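Home Blog Fixtures Archive Contact

August 19, 2021
Posted by Amparo Llanos

The season starts again soon and I have my ticket for Vorkbridge, same seat as before, row 7 behind the near goal. It went up to 50 dollars this year. I paid it. I missed all of last season apart from the February match, which was played in sleet and ended 3-0 to the other side.

I don't expect much. We sold our best midfielder to Flornberg and the money went on a new drainage system for the field. The field needed it. Jhosep Zapata is still here, and as long as he stays fit we will score goals, though last year he was left alone up front for most of every game and spent his time chasing long balls.
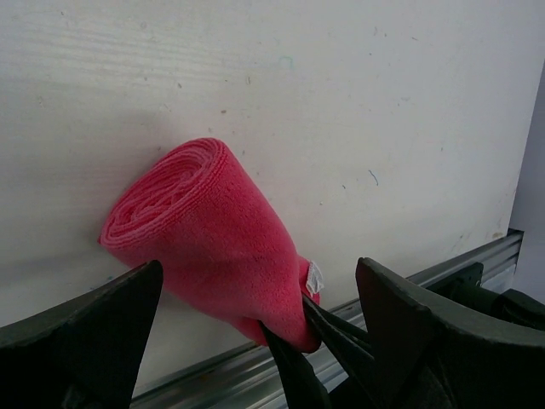 Marks on the white board.

The first game is away at Urkenell. I'm going on the supporters' bus, which leaves early and always stops at the same gas station for far too long. Their ground holds 1000 and the away end has no roof, so I'll bring a raincoat whatever the forecast says.

What I want to see is whether the coach sticks with three at the back. He tried it in the preseason game against Sipos and the wingbacks looked worn out by halftime – we gave up two goals down the left side after that.
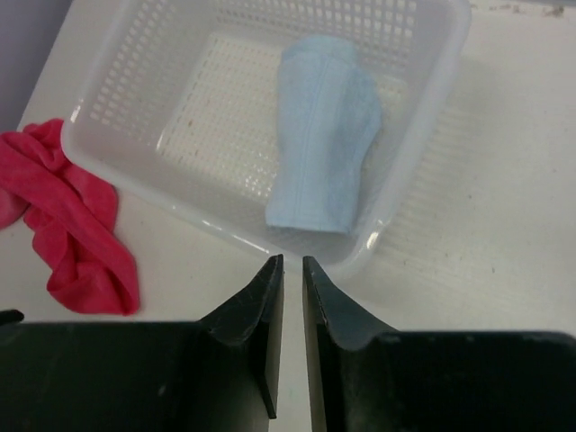
I would go back to four and put an extra man in midfield. My brother disagrees and thinks the new kid on the right just needs more games. He may be right, but I'd like to see him do it against a team with some speed.

I'll write something after Urkenell if the bus gets back at a decent hour.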